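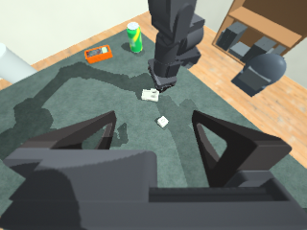 Small white cube on green floor covering

Shop > Floors > Mats and Runners > Hevivard Green Runner

Hi, Mamta Sachdeva here. I've been selling floor coverings out of the Haque Street shop for longer than I like to admit, and the Hevivard runner is the one I keep putting down in my own house. It's in my hallway, it's in the laundry room, and my sister took the offcut for her van!

You get a low, dense pile with a rubber back that grips tile and sealed wood. It comes on a roll 38 inches wide and I cut it to whatever length you ask for, up to 62 feet in one piece. Please measure twice (I can't take back cut lengths, sorry). If you're going around a corner, call me first and we'll work out the join together.

Cleaning is easy. Vacuum it, and if somebody walks mud in, let the mud dry before you brush it out. I've tried the Zorkton foam cleaner on mine and it did fine on coffee, less fine on bike grease.

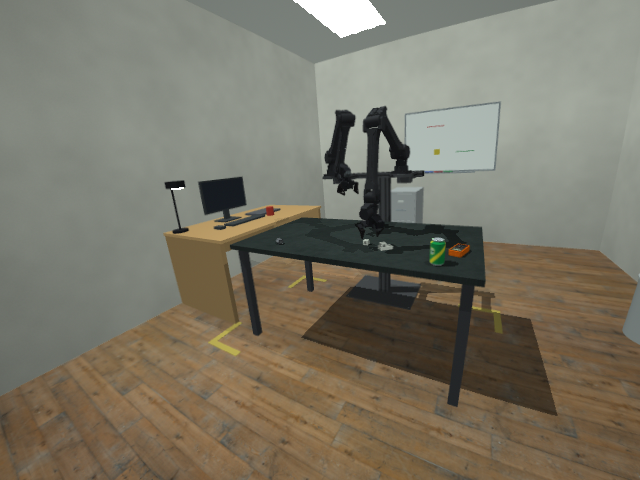 The green is the color I always have on the shelf. Gray and rust are special order and usually take a couple of weeks - longer in May, when everyone redoes their porch at once. I've sold almost 1,000 of these runners now, and the complaint I hear most is that the edge can curl for the first day or two. Roll it backward overnight before you lay it and it settles down. For doorways I like the Gaminer edge strip, sold separately, item 34 in the paper catalog.

Want a sample? Send me your address and I'll mail you a square.

Contact Mamta | © Haque Street Floors | Back to top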